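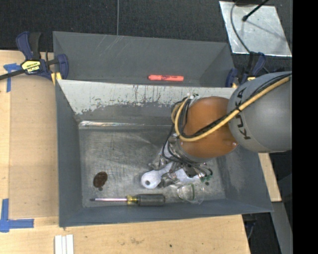 Cell 4, KUKA arm over the front bin

Grivia Automation, Kikville shop
Cell 4 upkeep meeting, Wednesday, January 20, 2021
Chair: Bakari Mwakyusa

1. Minutes from November. Approved by those who had read them, and by the rest.

2. Cabling. The black cables stay tied to the yellow one. Dritus quoted $416 for a proper dress pack. The chair asked what was improper about ours. Deferred.

3. Bins. Wear on the far wall of the front bin noted again, in the same words as last time. Clamps to be checked every 8 shifts. The tape on the table is a position mark and is not to be tidied.

4. Gripper. Fingers to be inspected after 46 hours of running. Mfinanga wants this in writing. It is now in writing.

5. Screwdriver. To be signed out of the tool crib, and one day signed back in.

Next meeting when the dress pack comes up again.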